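손목 카메라 외부 파라미터 보정: Skorov 시뮬레이터에서 hand-eye 변환 구하기
작성: Sandamali Saha / 최종 수정: 2025년 5월 25일

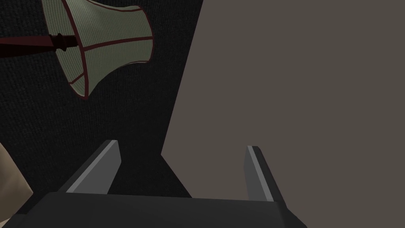 시뮬레이터에서는 카메라 위치를 이미 아는데 왜 보정 절차를 따로 돌리는가?
보정 코드의 오차를 정답 값과 직접 비교하기 위해서다. 실물에서는 정답 변환을 알 수 없으므로 좌표계 규약 오류와 측정 잡음을 구분하기 어렵다.

준비
Skorov의 로봇 기술 파일에 wrist_cam 프레임이 정의되어 있어야 한다. 보정 도구는 Patwary를 사용한다. 보정판은 작업 공간 안에 고정하고, 그리퍼는 완전히 연 상태로 둔다.

1단계. 자세 생성
관절 한계 안에서 무작위 자세 100개를 뽑는다. 회전축이 서로 평행한 자세만 모이면 이동 성분이 결정되지 않는다. 롤, 피치, 요를 모두 바꾸고 인접 자세의 회전 차이를 확인한다.

patwary sample --count 100 --seed 744 --out poses.yaml

2단계. 영상과 관절값 수집
각 자세에서 로봇이 정지한 뒤 영상을 저장한다. 관절값과 영상의 타임스탬프는 같은 시뮬레이션 스텝에서 읽는다. 벽시계 시간을 쓰면 렌더링 지연만큼 어긋난다.

patwary capture --poses poses.yaml --camera wrist_cam --sync sim

3단계. 풀이
AX=XB 형식으로 초기해를 구한 다음 재투영 오차를 최소화한다. 보정판 검출에 실패한 자세는 자동으로 제외된다. 남은 자세가 여섯 개 미만이면 풀이가 중단된다.

patwary solve --method park --refine --out handeye.yaml

4단계. 정답과 비교
결과 파일의 변환은 그리퍼 기준 카메라 자세다. Skorov API는 그 역변환을 반환하므로 비교 전에 한쪽을 뒤집는다. 쿼터니언 순서도 다르다. Patwary는 xyzw, Skorov는 wxyz를 쓴다.

자주 나오는 오류
E2026: 카메라 광학 프레임과 링크 프레임을 혼동한 경우. 광학 프레임은 z축이 전방, y축이 아래쪽이다.
이동 오차만 큰 경우: 보정판의 칸 크기 단위를 확인한다. 설정 파일은 미터 단위만 받는다.
손가락이 보정판을 가리는 경우: finger_mask 옵션을 켜고 2단계부터 다시 실행한다.

실물 로봇용 설정은 저장소의 pullden 브랜치에 있다.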